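Dallbridge Community Rooms
Room Safety and Tidiness Checklist, with comments
For the monthly walk-through, August

Hello again, and thank you for picking up the clipboard! The comments under each item are mine from the August round, and I've left them long on purpose, so that whoever walks the rooms next month knows what I was looking at and doesn't have to start from scratch. Mark each line OK, Fix, or Ask. If you're torn between Fix and Ask, put Ask and write a few words beside it.

Allow 60 minutes for the whole floor. I've done it in less, but then I always end up going back for something.

1. DOORS AND WAYS OUT

1.1 Main door opens fully and closes by itself. OK
Lovely and smooth since the hinge was oiled. It used to groan like an old ship and I almost miss it.

1.2 Back door opens from the inside without a key. OK
Please do push it all the way open when you check, even if it's raining. Pushing it an inch and calling it good is how we missed the swollen frame last winter.

1.3 Clear walking path of at least 38 inches between the tables and the door. FIX
The Ilska Room passed easily, but in the Declercq Room the spare chairs had crept out from the wall again and left me 35 inches at the tightest spot. I moved the stack back before I went on. I'd still like it marked as a Fix, as this is the second month running and I think the chairs need a home of their own (the alcove by the coat hooks, maybe?).

1.4 Exit signs lit. OK
All bright. The one over the back door has a dusty cover, so bring a cloth if you think of it.

2. LIGHTS, OUTLETS AND CORDS

2.1 All ceiling lights working. FIX
One tube in the Declercq Room flickers for a good while before it settles. I've written it on the repair sheet.

2.2 Outlet covers whole and tight. OK
I gave each one a gentle wiggle.

2.3 No extension cord running across a walkway. OK
A big thank-you to the evening quilting group, who have started taping theirs down along the wall and even roll up the tape afterward. It makes such a difference!

2.4 Kettle unplugged when the kitchenette is empty. ASK
It was plugged in and switched off at the base. I unplugged it, but the card on the wall only says "off," and I can see how a person would read that and walk away happy. Could we agree on the wording and print a new card?

3. FLOORS

3.1 Carpet flat, no loose edges or ripples. OK
I walk this one in soft shoes and shuffle a bit, which looks silly but finds the bumps better than staring does. There's a slightly worn patch inside the main door that I'm keeping an eye on. Nothing lifts there yet.

3.2 Baseboards attached and not sticking out. OK

3.3 Kitchenette floor dry, mat lying flat. FIX
The mat has started to curl at one corner and I caught my toe on it. I've put it away in the closet for now. A heavier one with a rubber back would be my choice, if the budget can stand it.

3.4 Small things picked up from the floor. FIX
See my long comment under 4.3, where I got a little carried away.

4. TABLES AND CHAIRS

4.1 Table legs locked, no wobble. OK
Lean on each corner with both hands. The Futton tables have a catch underneath that can feel closed when it's only halfway, so listen for the click. I checked all 17 tables on the floor and every one of them clicked.

4.2 Edges smooth, no chips or splinters. OK
Run your palm slowly along the edge, please, and go along the underside too, where sleeves catch.

4.3 Tabletops and the floor beside them clear of leftover items. FIX
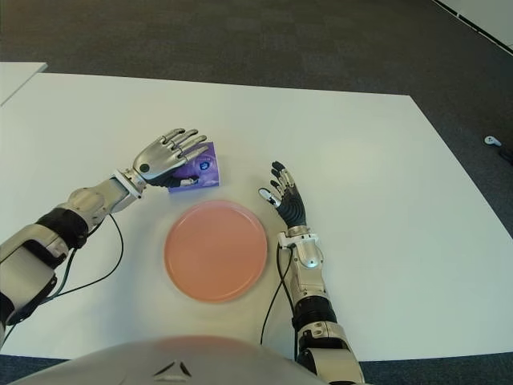

Wrappers and snack packets are my pet subject, as anyone who has shared a shift with me will know, and I do bring them up every single month. A dropped packet is slippery underfoot, and food left out overnight brings ants in the warm months, so both count as safety in my book. The glossy purple package on the big white table goes under "leftover items" and belongs back with whoever brought it. The small white thing on the carpet to the right of the table is the sort I worry about more, lying just where a person stepping away from the table might put a heel. Please look down as well as across when you do this line, all the way around each table, and put anything you pick up in the lost-and-found basket with a note saying which room it came from.

4.4 Tables pushed together or set properly apart. ASK
A narrow gap between two tables is a finger-pincher, and pens vanish down it too. I'd like us to settle on touching or a full chair's width, and nothing in between. Tell me if that makes trouble for your group and we'll think again.

4.5 Chairs stacked no higher than the mark on the wall. OK

5. FIRST AID AND SUPPLIES

5.1 First aid box sealed and in date. FIX
The burn gel runs out soon and we're down to the very small bandages, which don't cover much. I've added both to the shopping list.

5.2 Fire extinguisher in place, needle in the green. OK
Its hook is a bit stiff, so lift straight up.

5.3 Broom, dustpan and paper towels in the hall closet. OK
Plenty of everything, and somebody has hung the dustpan on a nail, bless them.

BEFORE YOU LEAVE

Lights off, windows latched, kettle unplugged. Put the finished sheet in the tray by the main door with the Fix items circled, and leave the clipboard on its hook with the pen tied on. The pen is new, so please be kind to it.

Next round is due before the craft classes start up again, and I'll have the new kettle card ready by then.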